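Pale tabletop, is it worth sanding?
Posted in Furniture and Finishes, 2026-01-31

I bought a light-colored desk secondhand from Hestorell and want to make it darker. I can't tell if it's real pine or a printed top. The grain looks like pine, with an arch in it, but the surface is smooth and it shines a bit under the lamp. 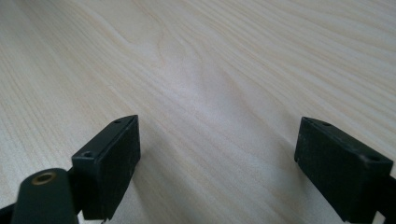
The grain toward the middle of the top

I have 2 sheets of sandpaper and a small can of stain. Can I just start?

Fongchan Phuthong
Don't start yet. Look at the end of the top, or underneath where the legs bolt on. On solid wood the grain lines carry over the edge and show up as curved rings on the end. A printed top stops at a seam — you can often feel it with a fingernail. If it's printed, stain won't soak in and you'd have to paint.

Braridach
mine was pine, sanded it with 600 and the stain came out blotchy. go coarser

Herkmont
Check the underside first, like Fongchan said. Mine took three evenings.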